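Pandstead Dice Baseball, Second Edition: A Review

I have played tabletop baseball since I was a kid with a shoebox full of cards, and I can't remember the last set that kept me up past midnight three nights running. The new Pandstead did it! You get two dice, a fold-out field, a rule booklet and player cards for a made-up eight-team league, and within 15 minutes of reading the rules I was in the second inning and already mad at my bullpen.

The big change from the first edition is the pitching. Starters now have a fatigue number that drops with every walk and every long at-bat, so you feel a game slipping away a batter at a time. My ace for the Shek Millers threw 133 pitches (the card lets you do it, if you're stubborn) and then gave up a double, a bunt single and a grand slam. I loved it. In the old version he would have cruised.
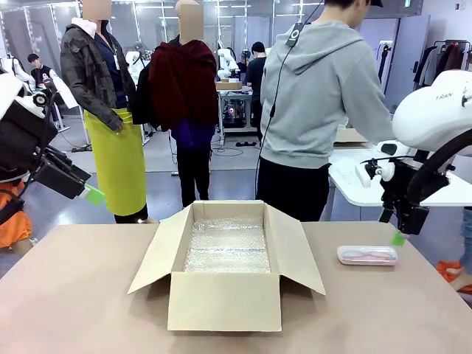

Marlene wrote in after my first-look post to say that the fatigue rule slows things down too much for a full season, and that she dropped it for every game between clubs already out of the race. She still gets through a nine-inning game in the time it takes to run a load of wash, and her home run totals came out a little high but nothing silly.

I can see doing that in the late going, though I'd keep it on for any game I cared about. The extra bookkeeping is one pencil mark per batter, and after 4 games I had stopped noticing it.

Fielding is where I have a complaint. Outfield arms are rated, which is great, but the chart for runners taking the extra base sits on the back page of the booklet and you need it constantly. I copied mine onto an index card. The bunt table is also too generous. The Grusau club in my league bunted its way to first place by December, and no team should be able to do that with a cleanup hitter who bats .240. 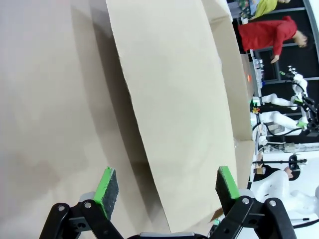
The full schedule is 140 games per team, and the booklet has a short version if that sounds like a second job. I'm playing all of it, for one club anyway, and using the quick-result chart for the rest. The standings have stayed tight and the stat lines look like real ball: a couple of guys hitting .330, a lot of guys hitting .260, one shortstop named Ploliler who can't hit at all and saves a run every night with his glove.

If you own the first edition, the old cards work with the new rules once you pencil in a fatigue number for each pitcher. The conversion table is on page two.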